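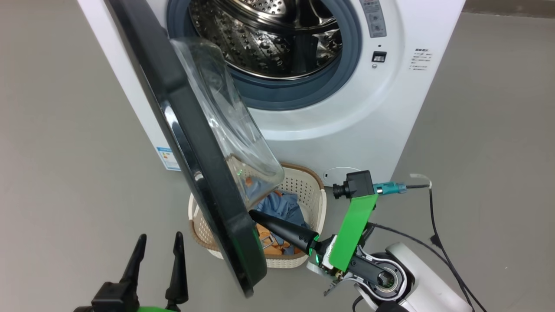

Katene Laundry Basket
Cream with brown rim
Sold by Amix Home Supply
Item group: Laundry and Utility

In stock at the Jestberg store and for delivery

Overview
Details
Care
Delivery and returns
Questions from buyers

Overview

The Katene is a rectangular plastic laundry basket made by Pliren for everyday use at home. It is meant to sit on the floor in front of a front-loading washer, low enough that you can pull clothes straight out of the drum and let them drop into it. The long side goes against the machine, so there is no gap for socks to fall through on the way out.

It is a small to medium basket. It holds a normal mixed load for one or two people, or a set of sheets with the pillowcases. It will not hold a king-size comforter, and we suggest the Pliren tub for that.

The color is a warm cream with a brown rim. Pliren has kept the same two colors since the first run, so a basket bought now will match one you already have. Small differences in shade between batches are possible.

Details

Shape: rectangular, rounded corners
Material: molded plastic, one piece, with a separate rim in brown
Sides: woven-look pattern with small openings
Base: solid
Handle: loop style, at the short end
Capacity: holds up to 8 pounds of dry laundry
Lid: not included and not available for this model
Wheels: none
Stacking: empty baskets nest
Guarantee: 2 years against cracks in the rim or base

The sides are open so that air can get to the clothes while they wait. The openings are small enough that buttons, straps and drawstrings don't usually work their way through. Hooks can catch, so fasten bras before they go in or put them in a mesh bag.

The base is solid. Lint and sand stay in the basket and can be tipped out over a trash can. It also means that water has no way out at the bottom. If you carry dripping hand wash in it, empty it when you get to the line and wipe it dry before you put it away.

The rim is the part that takes the wear, and on the earlier model it was the part people wrote to us about. It had a sharp seam on the underside that rubbed the wrist. Pliren changed the mold and the rim is now rolled over and smooth to the touch all the way around. The older version is no longer sold here, though you may still come across it secondhand.

Using it with a front loader

Most washer doors open to the side and take up a good deal of floor space when they do. Open the door fully first, then slide the basket in under it. On most machines without a pedestal the basket clears the bottom of the door, but the gap varies, and a door that hangs low over the basket can catch on a tall pile. Measure from the floor to the lower edge of your door if you are not sure. On a pedestal there is room to spare.
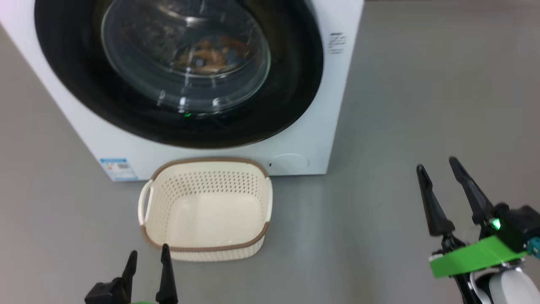

When the machine is running, the basket can stay where it is. It is light and may creep a little on a smooth floor if the washer shakes during the spin. A rubber mat stops this. If your washer has a drain filter behind a cover at the bottom of the front panel, move the basket out of the way before you open it and put a shallow tray there instead. The basket will not catch the water.

Sorting is easier with more than one. Many of our customers buy a set of 3 and keep one for lights, one for darks and one for whatever has come out of the machine. The set costs less than three single baskets and ships in one box, nested.

Carrying

With a light load you can carry the basket by the loop handle and keep the other hand free for the stairs. With a full load of damp towels, use both hands and hold it by the rim on the long sides. The handle is not meant to take the whole weight of wet laundry, and damage from lifting that way is not covered.

Care

Wash with warm water and dish soap. A soft brush gets the lint out of the openings. Bleach will dull the brown rim over time. Do not put the basket in the dishwasher and do not leave it against a heater or on top of a dryer that is running. Strong sun will fade the cream plastic – bring it in from the balcony when you are done.

Stain remover can leave marks on the inside of the base. They don't affect use. Theresia Brunner at our Jestberg store has had good results with a paste of baking soda left on for an hour and rinsed off.

Delivery and returns

Orders placed before noon leave the warehouse the same day. Single baskets go out in a bag with a cardboard collar around the rim. Please check the corners when it arrives and let us know about any damage before you use it.

Unused baskets can be returned to the store or by mail. We can't take back a basket that has had laundry in it unless it is faulty.

We buy the Katene from Pliren in lots of roughly 2000, and when one lot sells out there can be a short wait. The notice at the top of the page shows whether it is in stock.

Questions from buyers

Does it fit on a shelf over the washer?
It depends on the shelf. The basket is wider than most wall shelves are deep, so turn it with the short end facing out.

Can I get it in gray?
No. Cream with brown is the only color for now.

Is there a liner?
Amix sells a cotton liner with elastic that goes over the rim. It is listed under Laundry Accessories. The loop handle stays outside the liner.

Can it be used for toys or firewood?
Toys, yes. Firewood scratches the base and the bark gets stuck in the openings.

Related items

Pliren tub, large
Cotton liner for Katene
Mesh bag for delicates
Rubber floor mat for washers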